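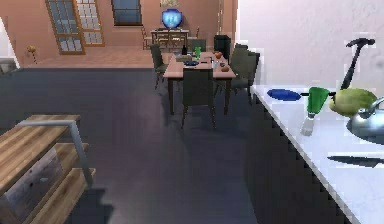 Is the Lasen home scene pack worth paying for?
Silvan Schnyder
Lasen wants 138 a seat for simulated rooms to test our pick-and-place code. The sales page says "ready for real kitchens." I doubt it. Has anyone run it for more than a demo? 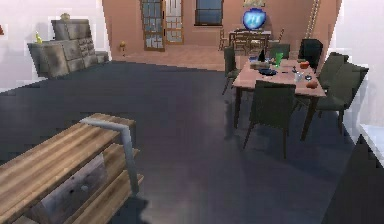 Rochelle Sheehan
Depends what you want it for. We had two seats from January and the navigation side was fine. Chairs block the planner in believable ways. I wouldn't trust the grasp scores, though. Ask them how friction was set.

Brodie Mudgway
Skip it. Irkow is cheaper.

Clem Trevaskis
Irkow is cheaper and has eight rooms. Lasen says 24, but I'd want the list before believing that. My real gripe is the counter set. 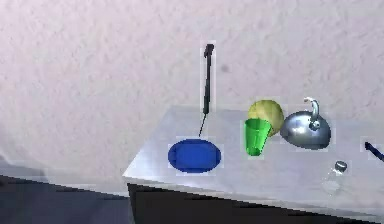

Counter set, with plate, green cup and kettle.

Clear glass is hard to pick out at this resolution, so a missed detection may tell you nothing about your own code. Same with the furniture.

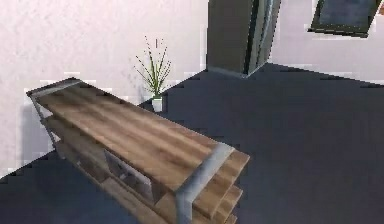 The edges come out jagged and support told me to "adjust settings" without saying which. Get the trial and run your worst case first.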